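Flilura Releases Wilemeck 3, a Teaching Package for Two-Arm Work Cells

Update adds side-by-side recording from hand guiding and remote control, with a shared timeline for both arms

May 2023 — Flilura today announced the general release of Wilemeck 3, the third major version of its software for teaching tasks to robot arms by demonstration. The release is intended for integrators and laboratories that run two arms over one work surface and want to record a task by moving the arms directly, by driving them from a remote station, or by a mix of the two.

Earlier versions of Wilemeck recorded each arm separately and joined the recordings afterward. Version 3 writes both arms, both grippers and all connected cameras to a single timeline. An operator can stop, step back to a marked point and record again from there without discarding the rest of the demonstration.

"Most of the support requests we received on version 2 were about timing between the two arms," said Rhys Baxter, product lead for Wilemeck. "One arm would arrive and the other would still be 155 milliseconds behind. People corrected it by hand. In version 3 the offset is measured when the session opens and is stored with the recording."

Recording modes

In hand-guided mode the operator holds the wrist of the arm and moves it through the task while the software logs joint positions, gripper state and wrist force. The mode suits slow contact work such as laying a tool flat against a surface. Guiding forces are filtered out before the recording is saved.

In remote mode the operator drives the arms from a Driron station, a pair of small leader arms with finger triggers. Driron is sold separately and connects over a standard wired network. The two modes can be switched between demonstrations or within one. A common pattern is to set the starting grip by hand and carry out the longer motion remotely.

Each demonstration is saved with the mode used for every segment, so that a training set can later be filtered. Flilura recommends keeping the two kinds of segment apart until a first model has been trained — hand-guided motion tends to be slower, and mixing the two early on can produce uneven speeds at playback.

Reference task set

Wilemeck 3 ships with Te Moana, a set of 108 recorded demonstrations of tabletop tasks using household items. The tasks include gripping a brush, moving it over a marked surface, positioning a dustpan, and handling toy food between a bin and a cutting board. Item positions are varied from one demonstration to the next, and the table is divided with tape so that a layout can be noted by cell.

Te Moana work surface and cell, four views:

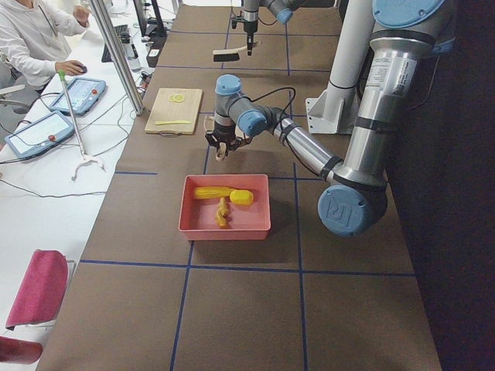
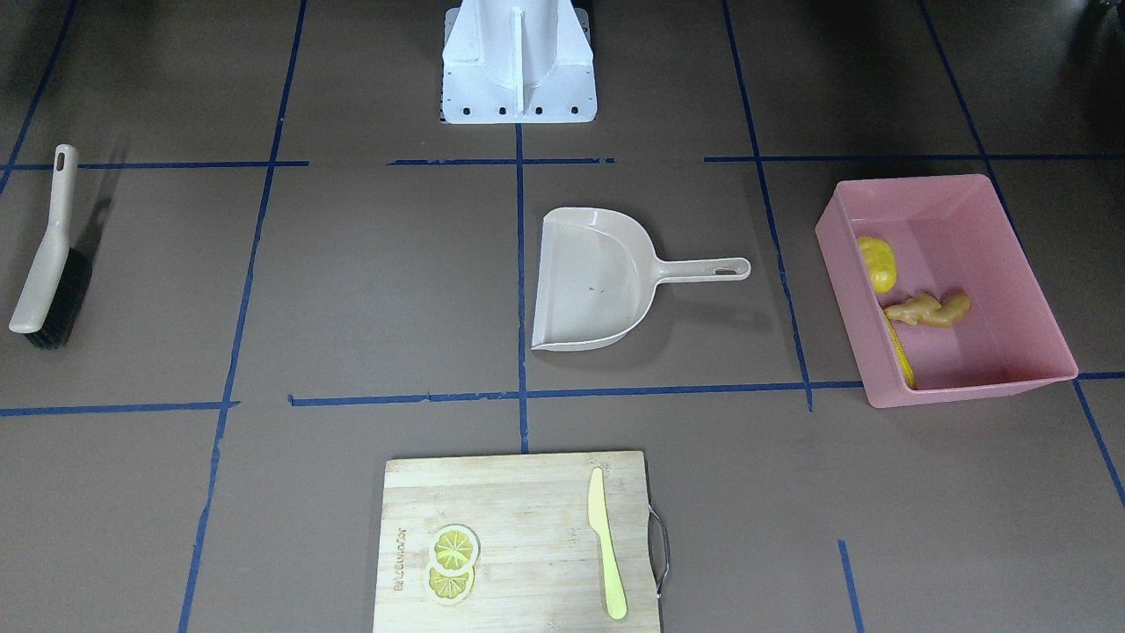
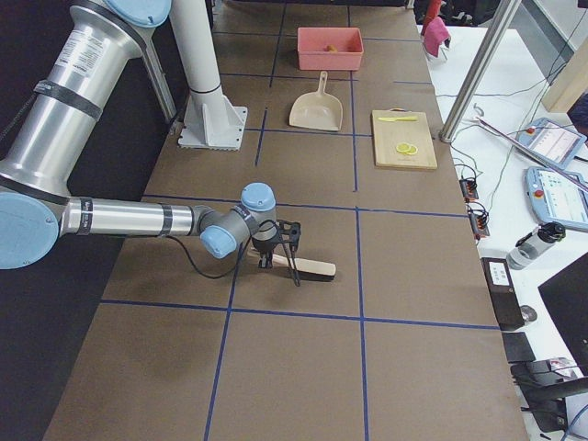
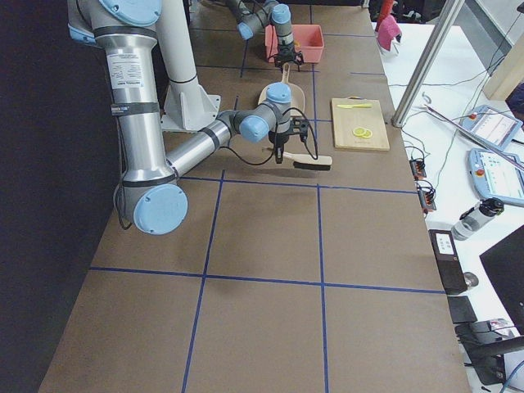
Of the demonstrations in the set, 72 were recorded entirely in remote mode. The remainder contain at least one hand-guided segment. Failed grips have been kept and are labeled as such, with the time of the failure and the operator's note. Users who do not want them can exclude them with a single filter at import.

The set also includes the calibration files for each session and a short written protocol covering item placement, camera checks and the order in which the arms are to be homed. Sites reproducing the tasks with their own items should record a new calibration before the first demonstration and again after any camera has been moved.

Compatibility

Wilemeck 3 opens recordings made in version 2. Files from version 1 must be converted first with the command-line tool included in the installer. Converted files keep their joint and gripper data but do not gain the shared timeline, and they are marked in the session list as single-arm recordings.

The software supports up to eight cameras per session, fixed or wrist-mounted. Existing emergency stop circuits and speed limits remain under the control of the robot's own controller and are not changed by Wilemeck in either recording mode.

Availability

Wilemeck 3 is available now to customers with a current maintenance agreement. New licenses are sold per cell, and a cell may contain one or two arms. The Te Moana set is included with every license and can be installed separately from the main program. A maintenance update with support for a second Driron station on the same cell is planned for November.

About Flilura

Flilura develops software and operator stations for teaching robots by demonstration. Its products are used in research laboratories, training centers and light assembly.

Media contact: Rhys Baxter, Flilura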